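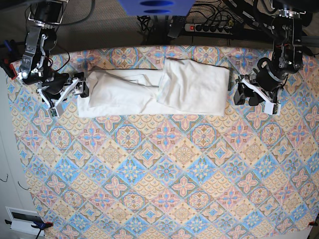 Stop counting the half-folded ones

The folding setup at Sedgwick lost its grip on a white cloth 14 times last month, and the log called every one of those runs complete. I think that is a worse fault than the slipping.

The cause was plain enough. The fingers closed, the servos reported the position they had been told to reach, and the program moved on to the next step. Whether any cloth was between the fingers never came into it. One end could be flat and square and the other a twisted heap, and the run still went down as a success.

Szu-yu Chung went back through 300 runs by eye and marked the bad ones. It took her until Thursday. Her proposal is a check after each grasp - motor current first, then a look at the outline of the cloth - and a full stop if either is off. The objection from the Lundia side is that stops cost time. They do.

A dropped cloth hurts no one. But the same grasp routine is due to go onto the Jernevero line in November, with heavier loads and people walking past. An arm that can't tell when it is holding nothing should not be moved there until it can.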